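The demonstrator at Vernholm has spent most of March teaching a robot to pick up snacks, and says the job has ruined snacks. "I used to see a packet and think, lunch. Now I see a packet and think, crinkled corner, shiny side, approach from below."

The work is done with a pair of grippers held in the hands. You squeeze, the jaws close, and the device keeps a record of where it went and when. Later a robot arm is asked to make something of it. The current task set is named Lostix, for reasons that had left the company before our interviewee joined it.

I ask what makes a good demonstration. "Being boring. If I do something clever with my wrist, the robot learns that clever is normal." A take that looks smooth to a visitor may be thrown out because the hand hesitated over the packet. Hesitation, apparently, is learned faster than anything else. "We had one model that would hover, like a man choosing a pastry. That was me. I recognized myself."
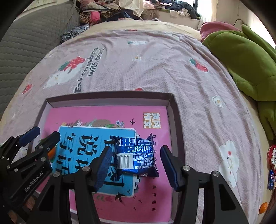
Vernholm Teleoperation and Demonstration Group

The group prefers beds to benches for some of its tasks. A blanket wrinkles, and a box set down on it has no reason to stay level. Foil is another matter. "It throws the light back at you and it's a different shape every time you let go. I've come to respect it, the way you respect a goose."

The target for Lostix was 1,234 usable takes. When we spoke, 314 were still to go, and the previous afternoon had produced 33, which the demonstrator described as a personal best and a cry for help.

Before this there was remote control. The older rig, a Kelmendi, put the operator at a desk with a screen and two handles, moving an arm in the next room. "You feel nothing. You close the jaws and wait to be told by your eyes whether you're holding anything. I once spent ten minutes carrying air to a shelf." The handheld grippers are quicker, though they let a person reach in ways the arm can't follow, and those takes have to go too.

Does the robot ever do it better? There's a long pause. "It did the box last week the way I do it on a good day. I was proud for a second. Then it did it again, exactly the same, and the packet wasn't there anymore."

Next on the list is folding towels.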